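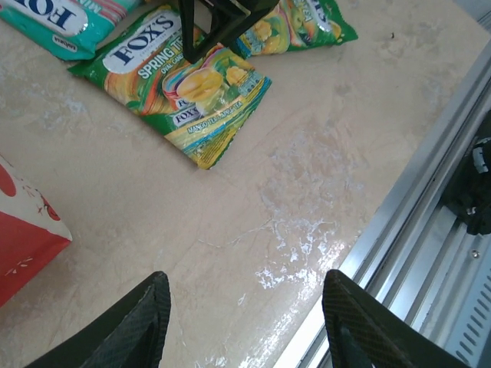 Goody bags for the Hindberg summer swap, all the stuff people keep asking me. Read this before you message, please. Sign-up is by the front counter at Hindberg, packing is the evening before, pick-up is 22nd June. Candy is individually wrapped inside the big bags - so Fox's Spring Tea, the green one with mango tea and apple tea on it, is fine to bring. Same for most hard candy. Loose stuff from a bulk bin, no.

## What goes in each bag?

Mix of sweet and salty. One fruit candy, one mint or something minty, one snack, one surprise. Surprise can be anything that isn't going to leak. Last time someone put in a jar of honey. No jars.

## How many are we making?

53 for the adults, 20 for the kids' table. If your family signed up late you're on the second list and I'll tell you by text.

## Can I bring open packets?

No. Sealed only. Check the crimped end, sometimes they split in the car.

## Does chocolate work?

Not in June. It was OK in January, when we did the Vurard street bags. Save it for then.

## What about allergies?

Nut bags get packed last, on the other table, and get a sticker. If the label isn't in English write the ingredients on a slip and tape it on. If you can't read it either, ask me or leave it out. Vega Cantero has the allergy list, don't go by memory, it's changed twice.

## Which bags do we use?

Paper ones with rope handles, the red and white kind. Don't pull on the rope when opening them, the knots come thru the hole. Hand inside, push the bottom flat, then stand it up. If the top is a bit crumpled thats fine, it gets folded over anyway.

## What order do I pack in?

Lay everything out next to the bag first so you can see if you've doubled up. Two Fox's is ok if they're different flavors. Then:

1. Flat packets down the sides.
2. Biggest thing in next, upright. Usually that's the snack bag, like the orange Kirax with the handle hole.
3. Small candy on top to fill the gaps.
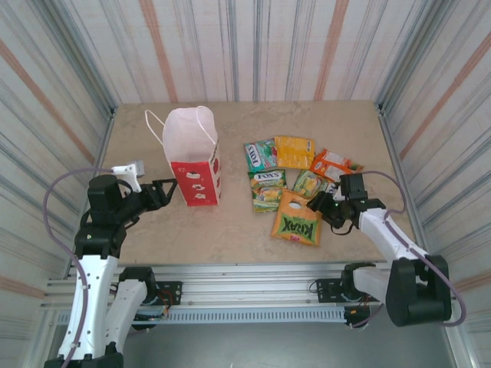 ## It won't all fit?

Take out one of the candies, never the snack. Extras go in the Rajput box under the coat hooks. Don't squash chips to make room - we had complaints.

## Do the tables need a cover?

No, just wipe them. Damp cloth before you start, dry cloth after. Candy residue dries white and sticks to the bottom of the next bag.

## Name tags?

Yes, tied on the handle, not stapled. Staples tear the paper. Tags are in the Skusow tin with the string. First name and table number is plenty.

## How much should I spend?

Limit is 14 dollars a person. Keep the receipt if you're buying for the kids' table, you get that back.

## What happens to leftovers?

Sealed ones go in the cupboard for January. Check the date first, anything that runs out before then goes home with whoever wants it.

## I can't make packing night

Drop your stuff at the counter before then, in a bag with your name on. Someone will sort it.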